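5.3 Grabación de demostraciones por teleoperación: mueble con cajón

Este apartado describe la grabación de una tarea doméstica con el mando maestro Ulel y el brazo seguidor. Se supone completada la calibración del apartado 4 y comprobada la parada de emergencia.

Requisitos previos
Sesión abierta en Tukham con perfil de operador.
Cámara de muñeca activa y enfoque bloqueado.
Fichero de tarea cargado. El código debe coincidir con el de la hoja de sesión.

Preparación de la zona

1. Sitúe el brazo en posición de reposo y cierre la pinza. Con la pinza cerrada, los dos dedos deben tocarse en toda su longitud. Si queda luz entre las puntas, repita el apartado 4.2.

2. Recorra con el mando maestro el volumen de trabajo completo, sin grabar. Anote en la hoja de sesión los cables que cuelgan o descansan en el suelo dentro de ese volumen.

PRECAUCIÓN: Los cables en espiral pueden engancharse en las aberturas de los dedos. No baje la pinza por detrás del tablero mientras haya un cable suelto a menos de 12 cm de la trayectoria.
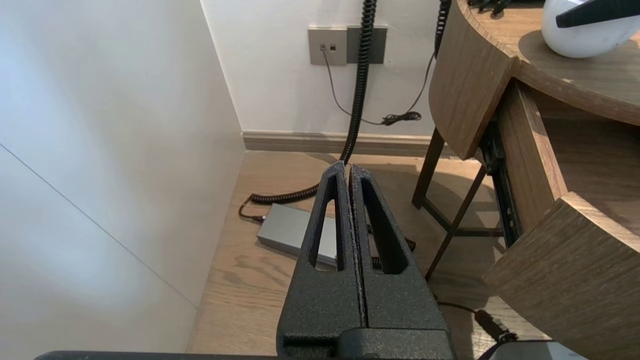
3. Ajuste el límite de velocidad a 160 mm/s. El valor se aplica también a los movimientos de retorno automático. Para operadores en formación, use 40 mm/s durante la primera serie.

4. Fije el límite de fuerza de cierre en el nivel 6. Un nivel superior deja marcas en los cantos de madera y no mejora el agarre.

5. Compruebe la imagen de muñeca en el monitor. Los dedos deben ocupar la parte inferior central y el mueble debe verse sin zonas quemadas. Con luz solar directa en el suelo, desactive la exposición automática antes de continuar.

NOTA: Si mueve el mueble después de este paso, vuelva al paso 2. Tukham no detecta el cambio y seguirá aplicando los límites anteriores.

6. Acerque la pinza cerrada al mueble y deténgala antes del contacto. Mantenga la posición hasta que el indicador de deriva pase a verde. 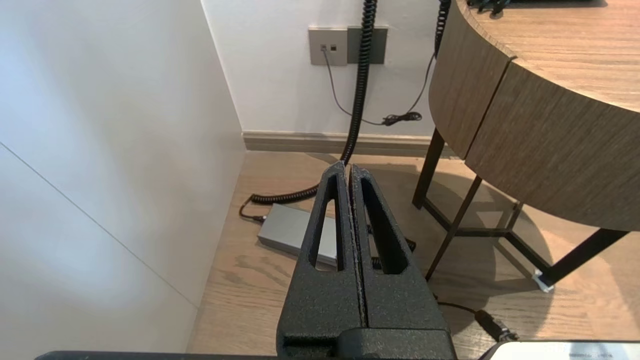 7. Pulse REC en el mando maestro. Espere el tono doble antes de mover el brazo; los movimientos anteriores al tono no se registran.

8. Ejecute la tarea de forma continua. Evite las pausas largas con la pinza parada sobre el objeto: el filtro las interpreta como final de episodio.

9. Para trabajar dentro del cajón, entre siempre desde arriba. La guía metálica lateral no debe usarse como apoyo ni como referencia de contacto. Si el objeto queda en parte oculto por el lateral del cajón, oriente la muñeca hasta verlo en el monitor antes de abrir los dedos.

10. Termine con la pinza fuera del cajón y pulse STOP. Etiquete el episodio como válido, dudoso o descartado. No deje episodios sin etiqueta al cambiar de operador.
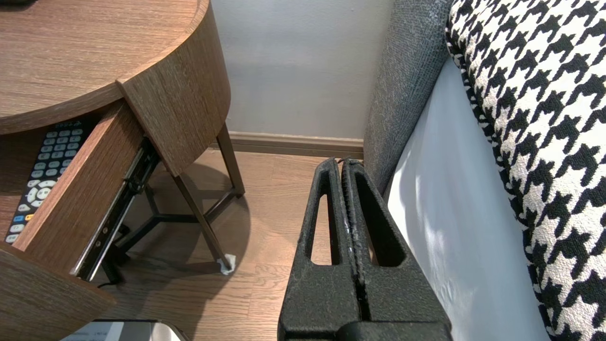
RESOLUCIÓN DE PROBLEMAS

El brazo se detiene al entrar en el cajón.
Se ha alcanzado el límite de fuerza por contacto lateral. Retroceda en vertical, pulse RESET y descarte el episodio.

El seguidor responde con retardo.
Cierre las ventanas de vista previa que no utilice. Si el retardo persiste, reinicie el módulo Relex y repita el paso 6.

No suena el tono doble.
La unidad de almacenamiento está llena o en solo lectura. Consulte el apartado 7.1.

Revisión del apartado: 2025-03-01. Responsable técnico: Gyula Szekeres. Validación de procedimiento: Siham Ait Brahim.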